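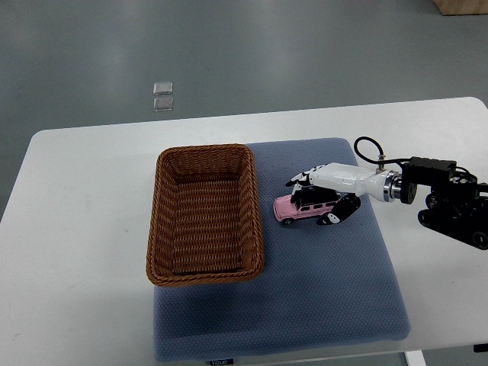 Session nine of the Stondon campaign, and we still haven't reached Stondon

8 February 2024

When I started running this game in September I had a plan. The party would meet at an inn, hear about the missing bells of Stondon, walk there over an evening's play and get on with it. I wrote 258 index cards of material about the place. There are bell-founders and rival churchwardens. There is a goat with a title.

The party has so far seen none of it. They are in Rakadon, a village I made up on the spot because someone asked what was down the other road. Rakadon had no shops, no history and one resident, a ferryman I voiced badly. It now has a brewery, a tax dispute and a mayor, who is one of the player characters.

I blame the ferry. I said it cost 200 silver to cross, meaning "please don't cross", and they heard it as a challenge. Two sessions went on raising the money. When they had it, they decided a ferry charging that much was clearly a good business and bought a share instead. Nobody has crossed the river.

Last night's session was meant to fix this. I brought in Zurnar, a necromancer with a grudge, a burning tower and a long speech that I'd practised in the car. He was going to threaten the village and flee towards Stondon. You can probably see the shape of it. They let him finish the speech, which was decent of them, and then offered him a job. He does the brewery accounts now. His skeletons are on the night shift.

I did roll for it, before anyone writes in. Our house rule is that a villain gets 2 chances to refuse any offer made in good faith, and he failed both. The dice have never liked me.

A word on the rules, as I was asked after my last post. We use a heavily chopped-up version of an old fantasy system, with the encumbrance thrown out and the wandering monsters cut to one roll a night. Combat is quick when it happens. It has happened once, against geese.

Some things I would do differently. I'd put the adventure at the inn. I'd price ferries sensibly. I'd also stop giving minor characters surnames, because the moment I called the innkeeper Ní Bhriain the whole table sat up and started taking notes, and she now has a backstory longer than mine.

Next time the bells are coming to them. A cart has broken down outside the brewery with something very heavy under the tarpaulin, and I have moved the goat.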